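Ticket 701: Blog tour giveaway entries not recorded
Product: Prostent giveaway widget, embedded on Gralley book blog
Status: Resolved

Reported: Entry form on the Daza tour stop accepts an email address and shows the thank-you message, but the entry total stays at 91. Review posts on the same blog load normally.
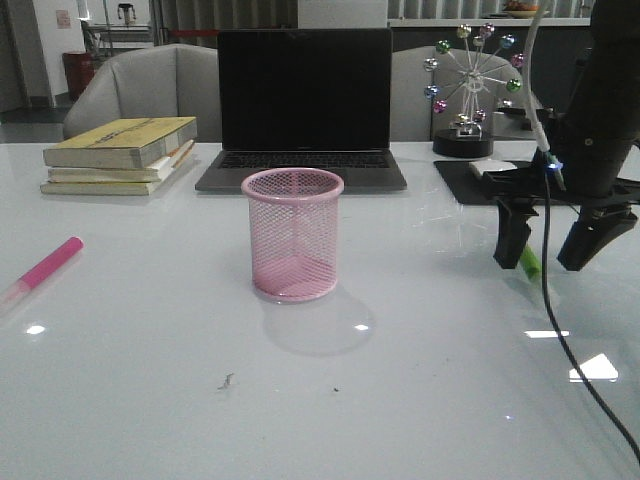

Pink mesh pen holder, highlighter and stacked books.

Step 1. Cleared the page cache and reloaded. No change.

Step 2. Submitted a test entry from a private window. Thank-you message shown, total still 91. Browser console shows a 403 on the submit call. 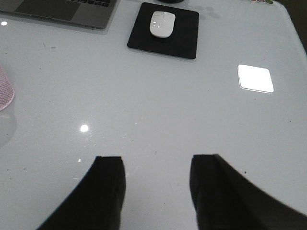

Step 3. Compared the embed code with the one Flekport sent to the other tour hosts. The campaign key on the Gralley post ends in 3. The key in the host packet ends in 5. The old key belongs to the cover reveal campaign, closed in December.

Step 4. Replaced the key and republished. The 403 is gone, but the form now loads twice on mobile.

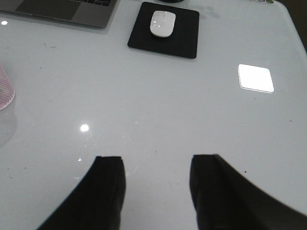

White tabletop, gripper open.

Step 5. Found a second copy of the script in the sidebar, left over from the cover reveal. Removed it. Form loads once on phone and desktop.

Step 6. Repeated the test entry. Recorded under the correct campaign. Test entry deleted.

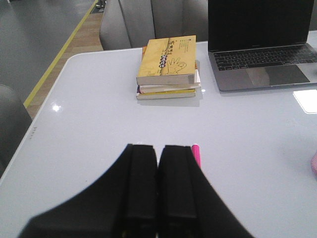 Entries sent with the old key were rejected by the server and can't be recovered. Host advised to add a note to the post asking readers to enter again, and to ask Flekport for a later closing time.

Open item: the thank-you message displays even when the server returns an error. Passed to Prostent as a separate bug.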